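**Isden kitchen finally agrees on a sponge**
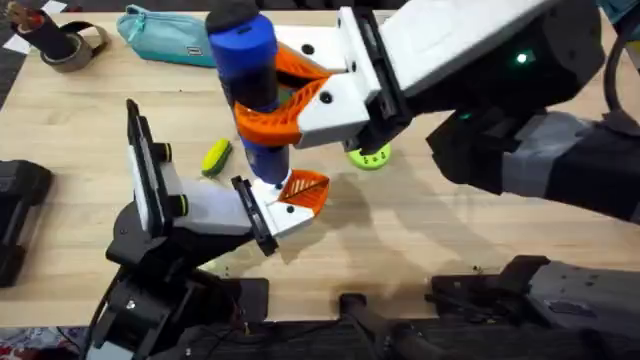
*The blue bottle over the table, with the yellow-and-green sponge nearby.*

After 26 days of notes taped above the sink, the shared kitchen at Tannous in Isden has a washing-up policy. It runs to four lines, two of them about the sponge. "People felt strongly," said Etornam Tetteh, who drafted it in February - and redrafted it 9 times. The rule on mugs has been put off until spring.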